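Print this page
E-mail this to a friend
Search Totby Community Pages: Enter keyword Go

Filed under: Notices > Jobs and taking part > Sleep and health

People wanted for a study of night shift meals

The Vesden Centre is looking for adults who work nights in Totby or Imalcombe to take part in a study of what people eat on shift and how they sleep afterwards. It starts in February and lasts 30 days for each person.

You can take part if you are over 20, work at least three nights a week and have been on nights for six months or more. Bakers, carers, drivers, cleaners and warehouse staff are all welcome. We can't take people who are pregnant or who are being treated for a sleep problem.

You will keep a short food diary, fill in a sleep form when you wake up, and come to our rooms on Rashidi Street twice -- once at the start and once at the end. Each visit takes two hours. We will weigh you, take your blood pressure and ask about your usual meals. There are no blood tests and you won't be asked to change your diet. 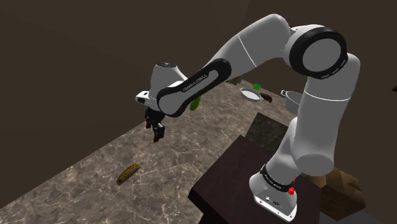 Yamuna Alva took part in the last round and said the diary was the hard bit, as she kept forgetting her 4 a.m. toast until she was home and half asleep. She ended up writing it on her hand. The new diary fits in a pocket and can be filled in with ticks.

Everyone who finishes gets £120, paid by bank transfer after the second visit. Bus fares are paid on the day if you bring your ticket. If you drop out part way we pay for the days you did.

We need 500 people in all and had 496 last time, so please pass this on at work. Couples who both work nights may both apply, but must fill in separate forms.

To apply, ask for a form at the front desk or ring between 2 p.m. and 8 p.m. Leave your name and a good time to call back -- we know mornings are no use to most of you.

Print | E-mail
Tags: night work, food, paid studies, Imalcombe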